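Let the bad demos in

I keep hearing that the way to teach a robot is to show it a clean example. Smooth path, no hesitation, same start, same finish. Then throw away everything else. I've done a lot of showing by now, both ways, hand on the arm and hand on a controller, and I think the throwing away is where most of us go wrong.

Quick background, then the argument. At Flotunside we did 262 demonstrations last December, all remote control, all the same sort of job: get one object out of a sink. We kept 200. The rest went in a folder called "no". Reasons in the log: "slow", "went in twice", "ugly". One just said "hmm". That was me.

Ugly was the big one. Ugly meant the person driving came in at a bad angle, saw it, backed off, came round the other side. And I sat there marking those as failures! They were the best thing we had. Somebody noticed trouble and got out of it. That's the skill. A straight clean grab teaches the arm what to do when nothing is wrong, which is maybe half the day if you're lucky.

So we trained on the pretty ones and got a pretty robot. It went for the object like it had never been suprised in its life. Nudge the thing a little and it went for where the thing should have been. Closed on air. Lifted air. Carried the air away with great care. No recovery, since we'd cut out every recovery.

Putting the "no" folder back in helped. Not magic. Some of those really were junk, the ones where the driver let go of the controller or the link dropped. But the wobbles and second tries, those belong.

Now the by-hand people. I know the answer because I get it every time I say any of this: just grab the arm and move it, you'd feel the contact, you wouldn't have half these wobbles. True, sort of. Guiding by hand is lovely. You lean on the wrist and it goes. A new person is useful in ten minutes. For wiping a table or pushing a drawer shut I'd pick it every time.

But you're cheating with your own body and you don't know it. You're looking from where your head is, not where the camera is. You're leaning over the sink and seeing the far side of a bottle that the robot has no view of at all. Then the robot gets handed your motion without your eyes and we act confused when it can't do it. Remote control with only the robot's own views is slower and more annoying and the driver complains (I complain) – but whatever the driver couldn't see, the robot couldn't see either. The hesitation is in the data for a good reason. It's information. It says: from here, you can't tell yet.

The Furtado rig we used before had a big wide overhead view for the driver that the policy never got. Everybody loved it. Demos got faster right away. Results got worse and it took us weeks to connect the two, becuase who blames the nice view?

Sinks are mean, by the way. People pick blocks on a table for their demos and then say manipulation is nearly there. A table is flat. In a sink the walls slope, things lie at whatever angle they like, there's a spout in the way, and a hand coming in from the side has to clear the rim. I'd trade 400 block demos for a day of sinks. Even simulated sinks, which is what we've got.

And simulated is fine for this argument, before anyone writes in. You still have to drive the thing. You still misjudge the depth. The person is real even if the faucet isn't.

What I'd ask for, and what Evetti and Lillard (the two tools I've used most) both make harder than it should be: keep every attempt. Tag it, don't delete it. Let the driver mark the moment they changed there mind, one button, no form to fill out. Log what the driver could see along with what the arm did. If the driver had a view the robot won't have, say so in the file, loudly.

Also stop ranking drivers by speed. We did that for 2 weeks. There was a list. Everybody got faster and everybody started taking the easy approach, every time, same side, same angle. Fast, smooth, and all the same demo over and over. I was top of the list for some of it, so I'm not pointing fingers at anyone else.

Slow driver, odd angles, second tries. Give me those. I can always filter later, can't un-delete.

The sink job, gripper open over the counter, then a close view of a bottle at the fingers: 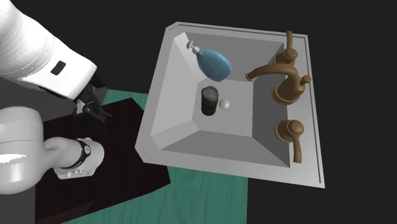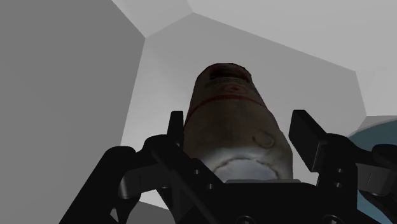 Text by the editor of Flotunside Notes, March 2023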